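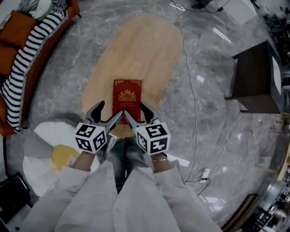

Figure 6.1 Red and gold on a light-wood board. The gold border follows the sides of the rectangle.

Chapter 6
Cover Materials and Gold Decoration

Reading time: 6 minutes

The cover of a hardcover book has three jobs. It protects the text block, it carries the title, and it lets the reader open and close the volume many times without damage to the spine. Earlier chapters dealt with sewing, gluing and trimming. This chapter covers the outer case and the marks placed on it.

6.1 Parts of the case

A case is made from two boards, a spine strip and one sheet of covering material. The boards are cut slightly larger than the trimmed pages – the overhang is called the square. If the grain of the boards does not run from head to tail, the case will warp as the adhesive dries.

Covering materials fall into two groups, woven and nonwoven. Cloth is strong at the joint but takes fine detail poorly unless it is filled with starch or coated. Coated paper takes fine detail well and costs less, but it cracks sooner at the joint. In the Ternimside wear test, sample cases are opened and closed 400 times and the joint is then checked under a lens.

6.2 Foil stamping

Most gold lettering on trade bindings is stamped from foil. A heated die presses the foil against the cover, and the color layer stays behind where the die makes contact. Heat, pressure and dwell time must be set together. Too much heat fills in small letters; too little leaves gaps in solid areas.
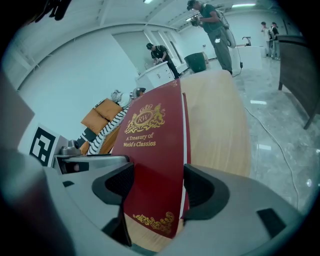
Figure 6.2 Front cover of A Treasury of World's Classics, with gold crest, two-line title and lower ornament.

Crests and scrollwork need more care than plain type. Thin lines and solid areas lie close together on one die, and each calls for a different pressure. The usual remedy is make-ready – thin paper built up behind the solid areas. The Istley workshop notes, which follow the Karppinen method, allow 28 trial impressions before a die is sent back for correction. Section 6.3 sets out the steps for die mounting on the Brundex 503 press.

Contact | Copyright Istley Technical Texts | Back to top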